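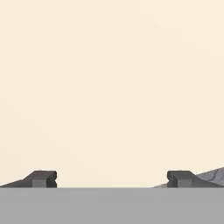

Plovex opened its simulation lab to visitors on 19/12/2023, and most of the people who signed up were integrators who already run parallel grippers on real lines. They had come to see how the company trains a grasping controller before any hardware is powered.

The lab is one long room with a row of workstations and a wall display. Macarena Lorente, who leads the simulation group, started the first session without slides. She loaded a tabletop task in Duma, the in-house simulator, and switched the display to the wrist view. From there the controller sees its own two fingers, whatever lies between them, and very little else.

"People ask for the wide shot," Lorente said. "The policy never gets the wide shot, so I'd rather you look at what it gets."

Duma renders the wrist view and steps the contact model on separate clocks. The renderer can fall behind without disturbing the physics, and the controller is trained to tolerate the lag. In the demonstration build the delay was fixed at 22 milliseconds. One visitor asked why it was not randomized. Lorente said it is randomized in training and held constant for visitors, who would otherwise spend the session asking about jitter.

Plain surfaces are a known weak point. A uniform background gives a vision model few cues to distance, and early versions closed the fingers too high. The group's fix, a module called Fovuvitz, feeds the commanded finger opening and the arm's joint positions to the network alongside the image. Lorente put the test set at 563 starting poses and declined to give a success rate until the real-arm trials are finished.

Josué Tavares ran the second half. He maintains Mahawong, the tool that replays a simulated run on a physical arm and logs where the two diverge. Friction at the fingertips accounts for most of the error, he said, and pad wear makes it drift — a parameter fitted in October was already out of date. His team now refits every 14 days.

Questions ran long. Several concerned licensing, which Plovex has not settled. Another was whether Duma handles soft goods. Tavares said it does so badly, and that bags are on the list after cartons. The next open session is limited to 12 places.

Contact the editors | Copyright 2023, all rights reserved | Back to top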